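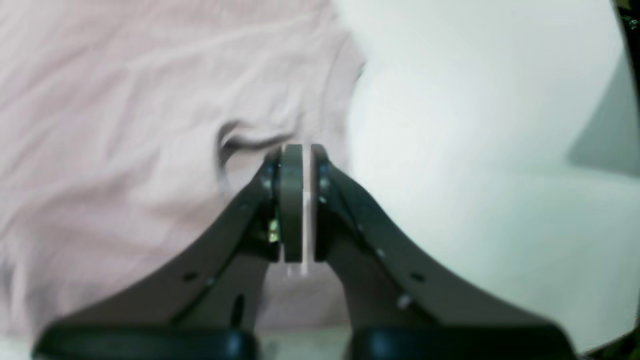 Slide 1 - Hello, and why I'm talking about backups

(Wait for people to sit down. Don't start with the joke about the printer.)

Hi everyone, thanks for coming out. Tonight is about keeping your files safe at home, using an old desktop PC and a couple of hard drives. I did this in February after my laptop died with two years of family photos on it. I got most of them back, but it was a horrible fortnight and I'd like to spare you the same.

Hands up if you've got a backup. Keep it up if you've ever tried getting a file back from it. (Pause here, hands will drop.)

Slide 2 - What I started with

My machine is a tower I bought second-hand from Chi-keung Cheng, who some of you know from the Bandell meet-ups. It had 5 drive bays, a decent power supply and a fan that sounded like a hairdryer. I swapped the fan first! I'd have gone mad otherwise.

You don't need anything fast. Mine sits under the stairs copying files at night, and the processor hardly wakes up. I'd put the money into drives, and buy two from different shops so they aren't from the same batch.

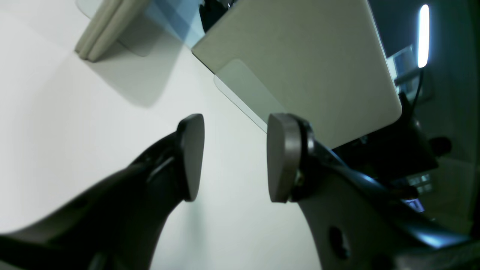
Slide 3 - Copies, and where they live

Three places, in my case. The laptop I work on, the box under the stairs, and a portable drive that lives at my sister's. She swaps it with me when she comes round for lunch, so it's sometimes a few weeks behind - I can live with that.

Mirrored drives are lovely, but if you delete a folder by mistake, the mirror deletes it too. I learned this with a folder of tax letters. (Tell the tax story if there's time, skip it if Upendo is waving at me.)

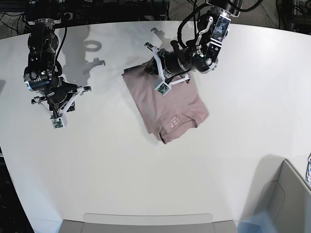 What saved me was having older versions kept on the box. I keep 18 nightly ones and then a monthly one after that, and I've been back to them more often than I'd like to admit. Most backup programs have a setting for it, usually tucked away under a word like "retention" or "history".

Slide 4 - Testing it

Pick a file you care about and restore it into an empty folder. Open it. Look at the whole thing, all the pages. My first test gave me a spreadsheet with nothing in it, and the log had said everything was fine for 19 nights running. The fault was a cable, a cheap one, and I'd been blaming the drive. 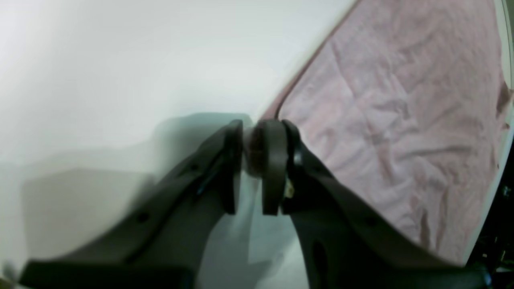
I now do a test on the first of every month with a cup of tea, and it takes less time than the tea does. Put a reminder in your phone while I'm talking, I won't be offended.

Slide 5 - Questions

Upendo Mwakalinga has the microphone, so wait for her to reach you please. If someone asks about encryption, say yes, do it, and write the password on paper and keep it somewhere that isn't the desk.

My settings are on the sheet by the door. Last changed August 21, 2018.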